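생활 도움방 > 이사·손님맞이
조회 3,146

외국에서 맞는 첫 설, 이웃분들을 초대했는데 어디까지 준비해야 할까요?

귤껍질차

안녕하세요, 늘 읽기만 하다가 처음으로 글을 써 봅니다. 작년 가을에 Bivstead라는 작은 동네로 이사를 왔어요. 남편 직장 때문에 급하게 온 거라 아는 사람 하나 없이 시작했는데, 감사하게도 옆집과 윗집 분들이 참 살갑게 대해 주셔서 겨울을 생각보다 따뜻하게 보냈습니다. 한 집은 중국에서 오신 노부부이고, 다른 집은 이 동네에서 나고 자란 분들이에요. 눈이 많이 온 날에는 저희 집 앞까지 쓸어 주시고, 제가 감기로 누워 있을 때는 수프도 가져다주셨답니다. 그래서 이번 설에는 꼭 한번 모시고 싶어서 덜컥 말씀을 드렸는데, 말해 놓고 나니 걱정이 태산이네요.

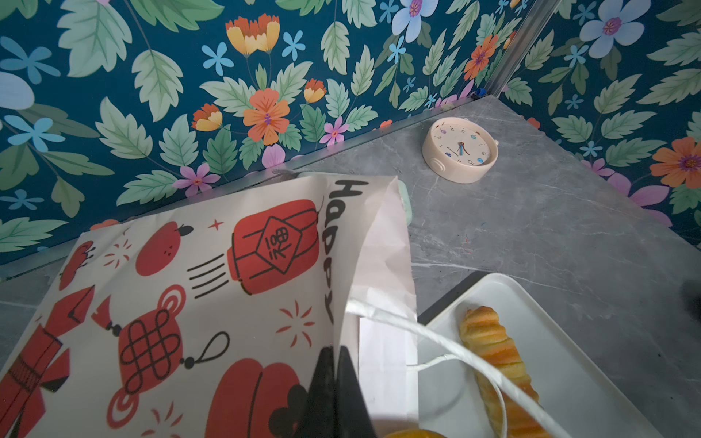

제일 고민되는 건 음식이에요. 친정어머니는 전이랑 잡채는 꼭 있어야 한다고 하시는데, 저는 요리 솜씨가 영 없는 데다 부엌도 좁아서 기름 냄새 풍길 생각만 해도 아찔합니다. 오전 11시쯤 오시라고 했으니 떡국 한 그릇에 차와 간식 정도면 되지 않을까 싶기도 하고요. 그리고 돌아가실 때 작은 선물을 들려 보내는 게 좋을지, 오히려 부담을 드리는 건지도 모르겠어요. 중국 분들께 피해야 하는 선물이 있다고 들은 것 같기도 합니다. 비슷한 경험 있으신 분들, 사소한 이야기라도 좋으니 부탁드려요!

밤톨이네부엌

글 읽으면서 저 처음 외국 나왔을 때 생각이 나서 한참 웃었어요. 저는 첫 설에 의욕이 넘쳐서 새벽 4시부터 전을 부쳤는데, 정작 손님들 오셨을 때는 제가 녹초가 되어 소파에 앉아만 있었거든요. 그러니 너무 애쓰지 마세요. 떡국에 차와 간식, 그 정도면 충분하고도 남습니다.

떡국은 국물을 전날 끓여 두시고 떡은 찬물에 담가 두었다가 손님이 앉으신 다음에 넣으세요. 미리 넣으면 퍼져서 숟가락으로 떠도 죽이 됩니다. 고기를 안 드시는 분이 계실 수도 있으니 다시마랑 표고로 국물을 내고 고기 고명은 따로 그릇에 담아 내시면 편해요. 저는 고명 그릇을 상에 쭉 놓고 각자 얹어 드시게 하는데, 한국 음식이 처음인 분들이 이걸 그렇게 재미있어하시더라고요. 김은 꼭 넉넉히요. 의외로 김이 제일 먼저 없어집니다.
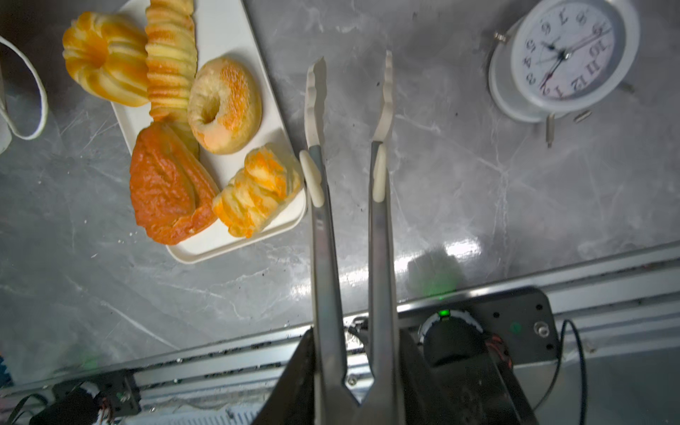
간식은 직접 만들 생각은 접으시고 동네 빵집이든 마트든 사서 쓰세요. 약과나 한과를 구할 수 있으면 조금 섞어 놓으시면 명절 기분이 나고, 못 구하면 그냥 과일 깎아 놓으셔도 됩니다. 저는 배가 비싸서 늘 사과로 해요 ㅎㅎ 마실 것은 커피랑 생강차 2가지면 돼요. 식혜까지 욕심내다가 밥솥 하나 버린 사람이 접니다.

아, 그리고 오전 11시면 어정쩡해서 아침을 드시고 오는 분도 있고 굶고 오는 분도 있어요. "점심 같이 해요" 하고 한 번 더 말씀드려 두시면 서로 편하답니다. 상 차리는 게 100점이 아니어도 불러 주신 마음이 고마운 거니까 너무 떨지 마시고요!

골목끝우체통

선물 쪽만 짧게(라고 쓰고 또 길어지겠지만) 보태 볼게요. 중국 분들께는 탁상시계나 벽시계를 선물하는 걸 피하는 게 좋다고 저도 배웠어요. 시계를 드린다는 말이 임종을 지킨다는 말과 소리가 같다고 해요. 배도 나누어 먹으면 헤어진다는 말과 소리가 겹친다고 싫어하시는 어르신이 계시고요. 집집마다 달라서 전혀 신경 안 쓰는 분도 많지만, 연세가 있으시다니 귤이나 차로 하시면 마음이 놓이실 거예요. 포장은 붉은색이면 좋아하시고 흰색 일색은 피하세요. 개수는 짝수로 맞추되 넷은 빼시고요.

받으시는 쪽에서도 뭔가 들고 오실 가능성이 커요. 그 자리에서 뜯어야 하나 망설이게 되는데, 저희 이웃 어르신들은 손님이 가신 다음에 여시더라고요. 반대로 이 동네 토박이 분들은 바로 열어 보면 좋아하시니 "지금 열어 봐도 될까요?" 하고 여쭤보시면 됩니다.

그리고 집 꾸미는 건 걱정 안 하셔도 돼요. 저는 괜히 장식을 3상자나 주문했다가 절반은 아직도 창고에 있습니다. 저희 집처럼 벽지가 화려하면 뭘 걸어도 묻혀서 티도 안 나고, 밋밋한 집이라면 식탁에 꽃 한 병만 두셔도 분위기가 확 살아요.
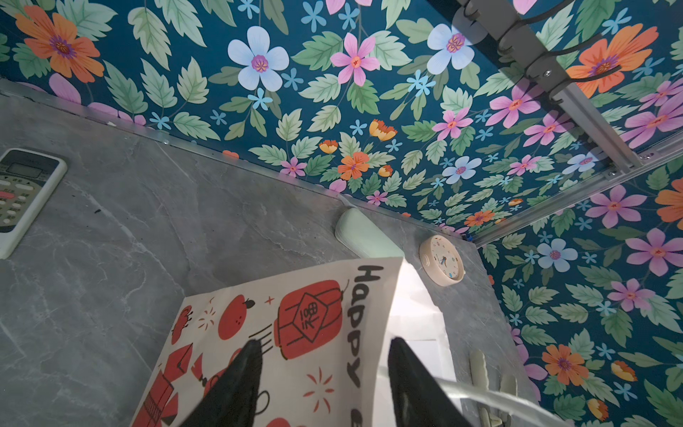 천장에서 옆벽까지 이어지는 청록색 꽃무늬 벽지

세뱃돈 봉투도 여분으로 하나쯤 챙겨 두세요. 저는 손주를 데리고 오신 분이 계셔서 부랴부랴 서랍을 뒤진 적이 있어요.

귤껍질차

두 분 모두 이렇게 길게 써 주셔서 정말 감사해요. 하마터면 배를 한 상자 사서 나눠 드릴 뻔했네요;; 국물은 다시마랑 표고로 정했고, 점심이라고 다시 말씀드렸더니 윗집에서 만두를 빚어 오시겠대요. 혹시 떡을 냉동으로 사면 찬물에 얼마나 담가 두어야 하는지 아시는 분 계실까요?

밤톨이네부엌

저는 봉지째 전날 밤에 냉장실로 옮겨 두고, 아침에 찬물에 30분 담가요. 서로 붙은 건 물속에서 살살 떼시면 됩니다. 만두까지 들어가면 냄비는 큰 걸로 꺼내 두세요~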